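Bin Picking Cell: Questions I Keep Getting

I look after the bin picking cell at Gredden, and since August most of my inbox has been the same handful of questions. So I wrote the answers down in one place! Last updated Mon 29 January.

What does the cell do?

It takes long narrow blocks out of a metal bin, one at a time, with a KUKA arm. The blocks are lying any which way, so the arm has to find one, work out the angle and get its fingers around it without hitting a wall. Kao is our name for the picking program, in case you see it on the screen and wonder.

How do I start it in the morning?

Power up the controller first, then the gripper, then the vision PC. Give the PC a few minutes (it's old and it sulks). Walk around the table once with your eyes on the cables, then run the home move at low speed. If home looks right, load Kao and do five slow picks before you let it go at normal speed.

Can I move the bin?

Please don't! Kao knows where the walls are only because I taught it, and a small nudge is enough to make the fingers scrape. If you have to shift it, put it back, clamp the rim again and redo the wall check from the Vekeck menu. The wall check touches off at four points and takes less time than fixing a bent finger, believe me.

How often do the gripper fingers need attention?

I look at them every 1000 picks. Wipe them down, check for play by hand with the power off, and snug up the finger screws. The last pair went 312 days before I swapped them, which I was pretty pleased with.

The gripper opens but won't close. Now what?

Nine times out of ten it's a connector. Stop the cell, lock it out, and push each plug on the gripper home with your thumb. If it still won't close you'll probably see fault 193 on the screen - that one means the position signal is missing, and you want the spare lead from the Nusora drawer.

Why do you fuss so much about the cables?

They ride on the arm and they have to follow it all the way down into the bin and back out.
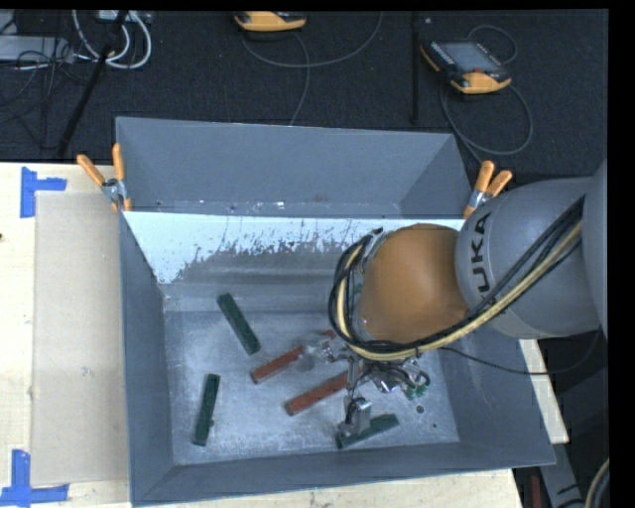 Too much slack and a loop can catch on the rim, too little and it pulls at the plugs every time the wrist turns. I jog the arm to its lowest pick and then to each corner, and I watch the bundle the whole way. If anything goes tight I let out a little and start over. It's dull work but I'd do it after every gripper change.

It keeps missing blocks close to the wall. Is it broken?

Probably not. Kao skips any pick where the fingers would come too close to the metal. Pause it, lock it out, slide the block toward the middle and carry on. If it skips blocks that are well out in the open, redo the camera calibration (program 123).

Where do I write down what I did?

In the logbook by the controller, with your initials. Even if all you did was tighten one screw!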